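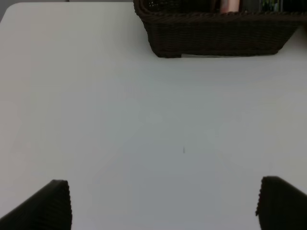

Chapter 4
Where Things Go

Every household sorts its belongings, including the ones that look as though they don't. The drawer with the string, the dead batteries and the spare key to a house sold years ago is a category, even if its only rule is "small, and I was in a hurry". This chapter is about how people decide which objects belong together, and why two sensible adults can share a kitchen and agree on almost nothing. A woven basket on a white table makes a fair start. Something pale pink and rounded pokes up over the rim, with a bit of green and black printing further along, and most of the rest is in shadow. That is how we usually meet stored things: a top here, a corner there, and a good deal of guesswork. Anyone who has sent a guest to fetch the tea will know how the guesswork tends to go.

In Chapter 3 we dealt with objects one at a time and asked what each was for. We now put them next to one another, at which point the trouble begins.

4.1 Sorting by kind and sorting by use

Ask people to tidy a mixed table and they will generally begin in one of two ways. Some sort by kind: fruit with fruit, bottles with bottles, cups with cups. Others sort by use, so that whatever is needed at breakfast goes together, even if this means the marmalade lives beside the vitamin tablets. Both are perfectly good systems. They only fail when they meet, usually in a marriage.

The Drivach kitchen study, which we shall return to throughout Part Two, visited 63 homes and asked one person in each to put away a bag of shopping while talking aloud. The talk was often firmer than the tidying. One householder announced that food and cleaning things must never touch, and then stood the washing-up liquid in the fruit bowl "just for now". The visit lasted 40 minutes and the liquid was still there at the end of it.

We shall call this a holding place: a spot that belongs to no category and is meant to be temporary. Stairs are holding places. So is the top of the fridge, and so is nearly any chair in a bedroom.
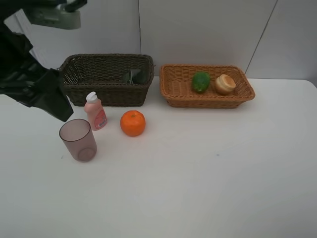

Figure 4.1 Two baskets, with a pump bottle, a cup and an orange fruit still on the table.

Consider the table in Figure 4.1. The lighter basket holds a bumpy green fruit and something that looks like a bun, and a strict sorter by kind will already be unhappy. A sorter by use may see lunch, of a sort. The orange fruit could join them without much argument. The pink bottle is harder. It has a pump top, which for most of us suggests the bathroom or the side of the sink, and few people would want it leaning on the bread. The cup could go with either or with neither, as cups do.

Before reading on, decide where you would put each of the three loose objects, and write down your rule in ten words or fewer. Keep the note. You will be asked to defend it in section 4.4, by which time you may have gone off it.

4.2 What the container tells us

Containers are not neutral. A deep basket invites us to drop things in and forget them, while a shallow one puts its contents on show and so gets treated with a little more respect. Put a lemon in a shallow dish and you have a display. Put it in a deep box and you have, in due course, a smell.

Labels help less than their makers hope. The storeroom at Skamura, described in Box 4.2, had 1000 labelled tubs and a further tub labelled "Other", which was the only one anybody could find in the dark. The staff had not been careless. They had a great many objects that were nearly something, and a label has no room for nearly.

By the end of the chapter you should be able to tell a category from a holding place, explain why the same object may be filed in two different ways, and describe the Xiong test for a shared shelf. The Flallositz exercise at the back of the chapter needs a table, two containers of different depths and 10 small household objects. Choose at least one that you would rather not have near your food. Work with a partner if you can, and take turns to go first.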